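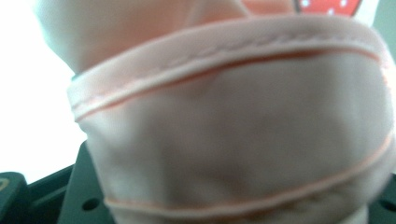

OK, thread time. I've been hemming things for years and I finally get cuffs. Like, really get them. Pull up a chair!

Pale pink is my favorite color to sew and the meanest one to sew. Every wobble in the stitching shows. Every bit of lint shows. I keep going back to it anyway.

The thing that changed my cuffs was thread color. I used to match the thread exactly and hope it would hide. Now I go a shade or two darker, into peach or orange. A darker line on pink looks like you meant it, and it makes a plain tube of fabric look finished.

It does mean the line has to be good, though. So slow down! I set my machine (an old Terent, heavy as a stove, I adore it) to the slowest speed and I look at the edge of the foot, never at the needle.

Folding: press the raw edge under, then fold the whole band up on itself, then press again. Two presses. I skipped the second one for a long time and my bands always rolled.

If you like a cuff that stands up a little from the fabric underneath, don't iron it totally flat at the end. Steam it, pat it with your hand, walk away. You get that nice fat edge and a little shadow under it - so pretty.

Someone asked how I get the curve smooth. Mostly by sewing with the tube inside out around the free arm and turning it a tiny bit at a time. Stop with the needle DOWN, lift the foot, turn, go again. It feels endless and then you're back where you started and it's the best feeling.

I learned this from Dolores Schumacher, who taught the evening class I took back in January. She made us rip out our first cuff no matter how it looked. Mine looked great! I ripped it out. I was so mad. The second one was better.

She also had us sew on striped scrap before touching the good fabric, following the stripes. I still do this to warm up, one strip, and then I start. If you're new, try it with an old bedsheet.

Two parallel lines of stitching are harder than one, and I won't pretend otherwise. What works for me is chalking only the first line. For the second I set the guide bar off the first one and trust it. Chalking both gave me two lines that disagreed with each other.

Thread talk, for the people in my replies: I'm using Wosance, the 55 yard spools for small jobs and the big 4,000 yard cone for everything else. The peachy one I love is shade 583. It looks nearly brown on the spool and then goes soft once it's in pink fabric. Magic.

Pins vs clips: clips for thick folds, always. Pins leave little marks in anything smooth and pale. I use 9 clips on a band this kind of width and stop fussing.

Washing! Please wash the fabric before you cut it. I had a gorgeous length of Psarras cotton pull up so badly on its first wash that the cuffs puckered all the way around. I wore it to bed for a year as a punishment.

Next I want to try the same double line on a drawstring bag, with the cord running between the two seams. I have half a yard of pink left and a head full of ideas.

If you make a cuff this week, show me! Crooked ones too. I want to see all of them.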